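Ticket: pad inspection rule rejected on Tirkwood folding station
Opened by: Kibet Barasa
Status: open, waiting on Ornby

**Summary.** The Ornby good-practice sheet says gripper pads must be "clean and free of fiber" before every session and that any session recorded with dirty pads gets thrown out. We fold mesh. I would like somebody to explain how that rule is meant to work with mesh.

## What the rule says

Section on hand-held grippers, as I read it:

- Inspect both pads before the first grasp.
- Wipe with a dry cloth. No solvent.
- Replace a pad if the edge is damaged.
- Discard the session if fiber is found on either pad at the end.

"Damaged" isn't defined. "Fiber" isn't either. One thread? A speck of dust? Baden reads it as anything you can see with the naked eye, and on that reading we would have discarded 290 of the 300 sessions logged in April.

## What I tried

1. Wiped the pads before each session for one full shift. Pads passed at the start and failed at the end, every session but two.

2. Changed to tape instead of the dry cloth. Faster, same result by the end. The tape also lifted a corner of one pad, so I stopped.

3. Asked Rugemalira whether the mesh could be trimmed or heat-sealed before it comes to the table. They said yes, for a price, and then it wouldn't be the fabric we are supposed to be learning to fold. Dropped.

4. Compared grasps from clean-start and dirty-start sessions. Out of 1,415 grasps, 59 slipped, and they split close to evenly between the two groups. I don't claim this proves lint is harmless. It does make me doubt that whoever wrote the discard rule had measured anything. If there is a test behind it, please attach it to this ticket.

5. Checked the pads over a folded piece with marker lines on it. Pale specks along the top of the left pad, a fuzzy bit on the corner of the right one, and a few loose white threads at the right pad's lower edge. The lower end of the left pad is slightly jagged too. By Baden's reading that is a discard and a pad change. 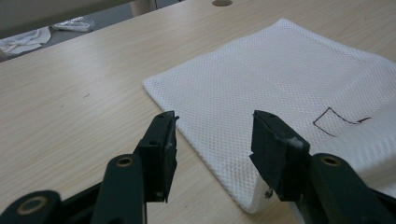 ## What I'm asking for

- A definition of edge damage with a number in it. A jagged end that doesn't touch the fabric shouldn't count the same as a torn gripping face.
- Fiber on the pads logged as a note on the session, with no automatic discard.
- Threads long enough to reach from one pad to the other stay a hard stop. I agree with that part.
- One wipe at the start and one at the midpoint, so the operator isn't guessing.

## Replies

**Baden, 10:40:** The sheet was written for rigid parts, I think. I'd still rather throw out too much than too little.

**Kibet, 11:15:** Then the sheet should say rigid parts at the top. Throwing out nearly everything isn't caution, it's a month of folding with nothing to show for it. I'm keeping all sessions in a separate folder until Ornby answers, and I'm not deleting any of them on the current wording.

**Baden, 11:30:** Fine. Left pad gets swapped before Sunday either way.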